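Can our parish move the altar stone from a closed chapel into a new one?

posted by stutwood_sacristan, 2018-07-21

I look after the sacristy at a small Catholic parish in Stutwood. Our mission chapel out at Skedmont closed in December and the building is being sold. It had a wooden altar with a square stone set into the top, and the stone has a sealed cavity that we were always told holds relics of two martyrs. We have the stone now. The altar itself was too far gone with woodworm and was left behind.

We are fitting out a weekday chapel in the old parish hall, with seating for 30. The pastor would like to use the Skedmont stone in the new altar. I have been asked to find out what is needed before we write to the chancery, so we don't look foolish.

What I would like to know:

Does the stone lose its consecration because it was taken out of the old altar? The man who removed it cut around it and the seal was not touched as far as I can tell.

Do we need papers for the relics? We have the parish register but no certificate. The register only says "altar stone received from the bishop" and gives no names.

Can it go in the top of the new altar, or does it have to go underneath? Someone at the Barta deanery meeting told me the rules had changed and it has to be underneath now. Someone else at the same meeting said that was wrong.

Thanks in advance.

Rory Chisholm

I was on the building group for our church when we went through this, so I can tell you how it went for us. Your diocese may do it differently and the chancery has the last word.

On the first point, a portable altar stone was made to be moved. Taking it out of a wooden table does not by itself undo anything. What people worry about is a large break in the stone or a broken seal on the relic cavity. If the seal is whole, leave it alone. Do not try to open it, and do not clean it with anything wet. Wrap the stone in a clean linen and keep it flat in a locked cupboard.
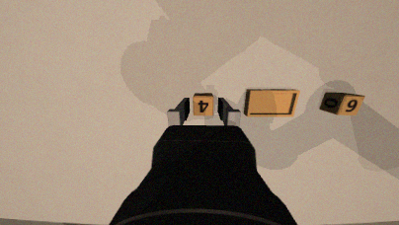 On papers, the lack of a certificate is common with stones of that age. Ours had none either. The certificate, if there was one, was often kept at the chancery and not at the parish, so ask the archivist before you assume it is lost. Give them the year the chapel opened and the name of the bishop at the time. It took 16 weeks for ours to turn up, in a box filed under the name of a different town. Send a copy of the register page with your letter, the whole page and not only the line.

On where it goes, the current rite for dedicating an altar has relics placed beneath the altar, not on it or set into the table. It also says they should be large enough to be recognized as parts of a human body, and the ones in old stones are usually tiny fragments. That rules out simply dropping your stone into the top of a new fixed altar as if nothing had changed. An altar can be dedicated with no relics at all, so you are not stuck if the answer is no.

What our bishop allowed was a recess under the table, where the old stone was laid whole without being opened. The new altar was dedicated in its own right. Your bishop might prefer that the stone stay in the sacristy or go back to him.

Two practical things. Find out whether the new altar will be fixed to the floor or movable, as the chancery will ask and the rules are not the same. And get the weight of the stone before anyone draws up the altar. We had to have the base remade and it cost us nearly $1,000.

skallorgate_org

We just put ours under the altar cloth and nobody has ever said anything. Father uses it every day. I wouldn't write to anyone.

M. Dunleavy

I would not follow the answer above. Write to them. If the chapel was formally closed there should be a decree, and it may say what is to happen to the altar and the furnishings. Ours did, on page 2, and our people had missed it. Ask your pastor for a copy before you do anything else.

Also check that the sale contract for the Skedmont building doesn't list the altar as a fixture. If it does, have it put in writing that the stone was removed by the parish.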